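Galerie : arrêts intempestifs sur le poste de rangement, banc virtuel Prikitz

Mise en ligne le 27 juillet 2020 par Deolinda Louro

Depuis le mois de mai, les essais de rangement de bureau s'interrompent sans message d'erreur. Le bras se fige, la pince garde sa dernière consigne et il faut relancer la simulation à la main. Luzius Lanz a relevé 8 arrêts sur une série de 259 essais. Les vues viennent du simulateur, avant tout passage sur la machine réelle.
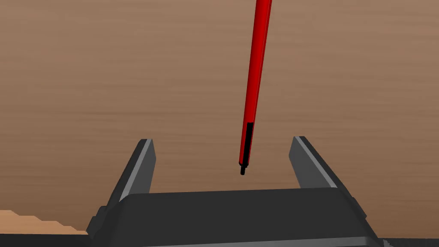 Pince ouverte, doigts écartés sous la tige rouge en forme de stylo.
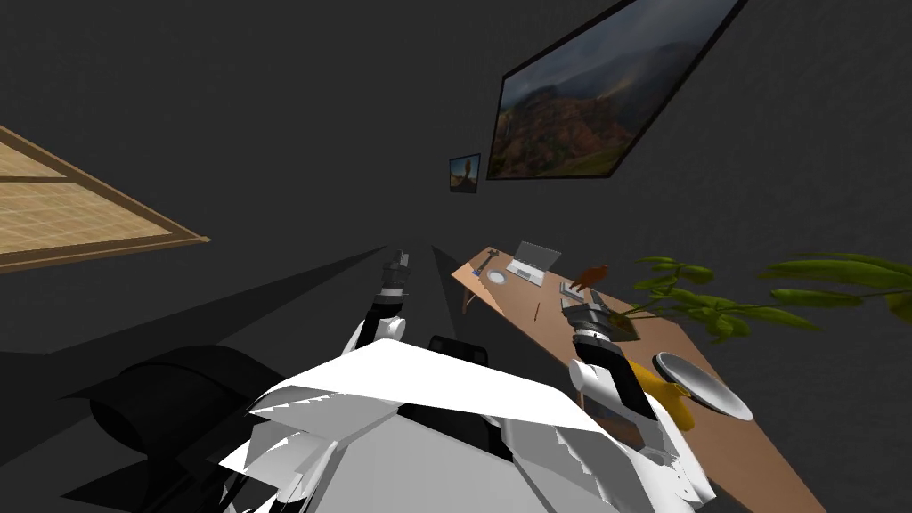 Les deux bras et le bureau, avec l'ordinateur portable ouvert.

Le défaut vient du calcul des distances de sécurité, que nous avions repris tel quel du projet Carvalho. Ce calcul prend en compte tous les objets du décor, y compris ceux qui ne sont jamais manipulés. Les longues feuilles de la plante, à droite du bureau, s'étendent vers l'une des pinces et comptent donc comme un obstacle. En dessous de 60 mm, l'arrêt est déclenché, mais le journal ne l'enregistre pas. Xinyi Hao a corrigé l'écriture du journal. Le seuil reste inchangé tant que Llinos Humphreys n'a pas rendu son avis. Aucun transfert vers le robot d'Urkbridge d'ici là.

Les journaux complets sont à demander à Deolinda Louro.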